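Gripper tips for the home workshop: what I do before I buy fingers

Quick page, been meaning to type this up since May. I test small grippers in sim first, then on the bench. Saves money. Saves knuckles too.

Trying out fingers

Start with the cheap ones. I ran the Fidska plate fingers and the Kumia soft pads on the same job, same arm, same speed. 11 rounds each. Write the results down as you go, you will not remember them after dinner.

Same object for both. Sounds dumb but I mixed them up my first time and had to throw out a whole evening.

Change one thing at a time. Finger, or pad, or speed. Never all three.

Picking test parts

Boxes are too easy. Any gripper looks good on a box. Get something lumpy, with arms sticking out, and something small and square to go next to it. Put them close together so the fingers have to fit in between. A tray with a raised edge is good for this, you find out fast if your fingers are too wide at the tip.

Bright colors help. Red on brown wood shows up fine on a cheap camera. Dark teal is harder, go easy on the shadows. 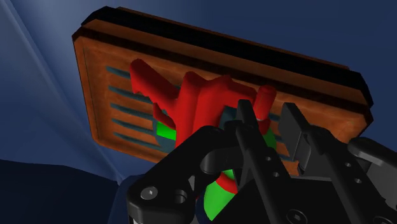

Plate fingers over the wood tray in the simulator, red branching part in the middle.

Check the tips, not just the opening. Spec sheets give you the opening. What gets you in trouble is how thick the tip is once its down between two parts. Measure with calipers, write it on masking tape, stick it on the finger.

Camera

Wrist view first, overhead second. With the wrist view you see the tips but the gripper blocks a big chunk of the tray. Kumia pads block more than the Fidska plates. If you only have the one camera, tilt the tray a little and try again before spending anything.

Lock your exposure. Auto exposure drifts when the arm moves over the tray and then your color picking goes off.

Controller settings

Hirvonen board: start at force 3 and creep up. Default is way too much for printed parts. Cracked two.

Baltside board: slower to set up, menus are a mess, but it holds a setting after power off. The Hirvonen forgets. Keep a card taped by the bench with your numbers.

Sim runs: set the friction lower than you think. If it only works with grippy numbers it wont work on the bench. I left one going overnight, 1,351 tries, 215 drops. Most of the drops were the lumpy part turning in the fingers, so now I grab nearer the thick end.

Odds and ends

Hex keys. Buy a second set. Leave it at the arm.

Wipe plate fingers with rubbing alcohol before each batch, skin oil makes them slick.

Dab of paint across the screw heads, so you can see if one has backed out.

Rubber bands around a plate finger make a decent pad for teh price. Swap them when they go shiny.

Power off before you put your hand in the tray. Every time.

Which one did I keep? Fidska plates, Baltside board. Kumia pads are in the drawer for eggs and glass stuff, will do a seperate page on those when I get to it.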